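6. Rules for shared work on open computer cases

This section applies to any cell where two arms work on one desktop computer lying on its side. Read it together with Section 4 (Guarding and stops) and the data sheet for your gripper. Revised March 13, 2023. Questions about the rules go to Jarlath Breathnach at the Nundville shop.

6.1 Before power is applied

1. Unplug the computer and take the power cord out of the cell. A cord left on the table counts as plugged in.
2. Press and hold the computer's power button for 5 seconds with the cord removed.
3. Connect the ground lead from the table to bare metal on the case. Check it with a meter at the start of each shift and write the reading on the Jotska sheet.
4. Take off the side panel by hand and store it outside the fence.
5. Lay the case down with the open side up. Push it against the stops until it no longer shifts when you press on a corner.
6. Tie back or tape down any cable that crosses the area the gripper has to reach. Do not cut cables.

CAUTION: Do not open the power supply. The parts inside can hold a charge long after the cord is out. No program in this manual calls for its cover to be removed.

6.2 Setting the fixture tray

1. Set the tray on the table beside the case and fasten it. Hand tight is enough for a printed tray.
2. Run the empty-tray check at low speed. The gripper must pass over the tray posts without touching them.
3. If the tray has been moved, even slightly, teach all of its points again. Do not correct one point and leave the rest.
4. Look for cracks at the foot of each post. Replace the tray at 1,000 cycles or at the first crack, whichever comes first.

Note: The Jurkus trays and the older Vlček trays have the same outer size but different pocket depths. They do not share a program. Write the tray type on the front edge with a paint marker.

6.3 Arm zones

Each arm has its own zone, and there is one shared zone over the case. Only one arm may hold the shared zone at a time. The controller grants it, and the waiting arm stays at its hold point until the other has cleared.

1. Load the zone file before loading any work program.
2. Jog each arm to its hold point and confirm that the hold lamp comes on.
3. Send both arms to the shared zone at low speed. One must stop. If both move in, press the emergency stop and do not go on until the zone file has been checked by a second person.
4. Set the speed in the shared zone to 200 mm per second or less. The limit stays in force in automatic mode.
5. Check cable slack with each arm at its farthest point. The cable must not drag over the case or catch on a post.

Do not widen a zone to save cycle time. If a program will not fit in its zone, move the fixture and teach the program again.

6.4 Working near an open socket

Bent contacts are the most common damage reported from this kind of cell, and most of it happens during teaching.

1. Remove the cooler before the run and clean off old paste with the processor still in place.
2. Open the lever fully before the gripper comes down. Never pull on a processor while the lever is closed.
3. Approach from straight above for the last 56 mm. No sideways moves are allowed below that height.
4. Keep tools, screws and fingers out of the socket once it is empty.
5. If the case will stay in the cell between runs, fit a socket cover before anyone reaches in.
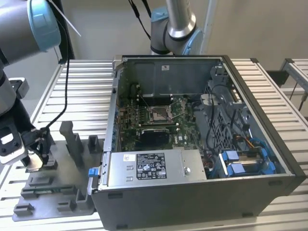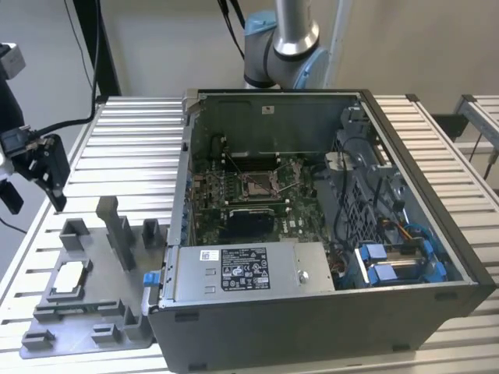 Open case with an empty socket, fixture tray to its left.

6. If a part is dropped inside the case, stop both arms. Do not try to pick it up with the gripper. Enter by the gate, take the part out by hand, and inspect the board before you restart.

Note: A dropped part is logged even when there is no visible damage. Use code D on the Jotska sheet and give the program step number.

6.5 Entering the cell

1. Request entry at the panel and wait for both arms to reach their hold points.
2. Open the gate and hang your own lock on it. Each person who goes in hangs a lock.
3. Wear the wrist strap before you touch anything inside the case.
4. On the way out, look over the table for loose screws and tools - the slots in the table hide small ones.
5. Remove your lock, close the gate and reset from the panel. Reset must never be done from inside the fence.

CAUTION: The gripper keeps its last state when the arms are stopped. A closed gripper may still be holding a part, so support the part before you release it by hand.

The gate switch and both stop buttons are tested every November along with the yearly fence inspection, and again after any repair to the panel. Keep the signed test form in the cell folder.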